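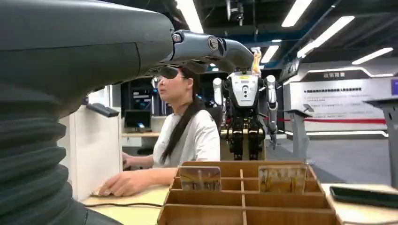 Gripper trials move into second round at Nornville lab

Three-way comparison puts jointed fingers up against a parallel jaw and a suction cup

The robotics lab in Nornville has started the second round of its gripper trials, and the people running them are having a very good time. Since Wednesday morning the team has been swapping hands on the same arm and asking each one to do the same dull job over and over: lift an upright card out of a slotted wooden organizer, carry it across the desk and put it back in a different slot.

It sounds like nothing much. A card is thin, it leans, and the slot it sits in leaves very little room on either side. "I thought we'd be done with cards in an afternoon," said Simin Mohammadi, who leads the trials. "We spent the whole afternoon on the first slot! It's a wonderful little problem. You can see right away when a hand is doing something clever."

Three hands are being compared. The first is a jointed-finger gripper from Plumirano, with fingers that curve downward at the tips. The second is a plain parallel jaw made by Gallardo, the kind of thing most labs already have in a drawer. The third is a suction cup the lab put together itself, which has no name yet apart from the one written on its storage bag, and that one can't be printed.

Each hand gets 50 attempts per card position, and all of them ride on the same arm with the same small camera at the wrist. Keeping the camera fixed was a point of some argument early on. Tyra Lie, who looks after the vision side, wanted every gripper to have its own best view. The rest of the team wanted one view for all three, so that a miss could be blamed on the hand. They went with one view, and Lie now says she is glad to have lost.

"With the jointed fingers you get the tips hanging right down into the picture," she said. "At first that drove me crazy, because they cover part of what you want to look at. But they also tell you where the hand is. You're always looking at the tool and the target together, and the controller seems to like that."

The controller is the other half of the story. Round one used a scripted routine, with the arm moving to set points and closing on a timer. Round two adds a second controller, called Prikine, which watches the wrist camera and corrects the approach as it goes. Every hand will be run on both.

Early numbers are in for the first card position, and they are fun to read. On the scripted routine, the parallel jaw made 40 clean lifts out of 50. The jointed fingers made 13. Switch to Prikine and the order flips: the jointed fingers reached 40 as well, while the jaw slipped a little behind its own scripted score. Mohammadi was quick to say that one card position proves very little, and that the jaw's drop may come down to a closing speed that hasn't been tuned yet. All the same, she had the sheet pinned up before lunch.

The suction cup hasn't had a fair go so far. It lifts a card lying flat without any trouble, but it has to come at an upright one from the side, and the arm runs out of comfortable room to turn. Cristóbal Echeverría, who built the cup, is working on a bent mount that should bring it in at a better angle. He has promised the new part by the end of May and has already been asked twice whether he meant this May.

Echeverría is also the loudest fan of the rival hand. "Look at how those fingers roll when they close," he said. "The tip comes in first and the rest follows. On a thin card you can catch the top corner and tip it toward you, the way you'd pull a book off a shelf. The jaw can't do that. The jaw is strong and simple and I respect it, but it can't do that."

There are weak spots. The jointed fingers take longer to set up, and their zero position has to be checked each time the hand comes off the arm. A swap to the parallel jaw takes 2 minutes. Going the other way takes 13, most of it spent on the finger check. Florencia Iturra, who does most of the swaps, has been writing down each step and thinks the longer one can be cut in half with a small alignment block that holds the fingers still while the bolts go in. She has drawn the block on the back of a results sheet and plans to print it this week.

Next up is a round with the cards packed closer together, so that a hand has to take one without disturbing its neighbor. Milagros Huenchumán, who is writing the test plan, expects this to be hard on everything. A knocked card will count as a failed lift even if the right card comes out cleanly, a rule that drew groans when she read it aloud. She is also adding a set of runs with the room lights dimmed, to find out how much Prikine depends on a bright view of the card's top edge.

The lab plans to share the full results sheet with the other groups that use the same arm, along with the swap notes and the slot dimensions of the organizer so the task can be copied. Groups that would like to put a hand of their own through the trial can write to Huenchumán. It needs to fit the standard wrist plate and leave the camera's view open at the center. Submissions for the close-spacing round are open until the bent suction mount is ready to run.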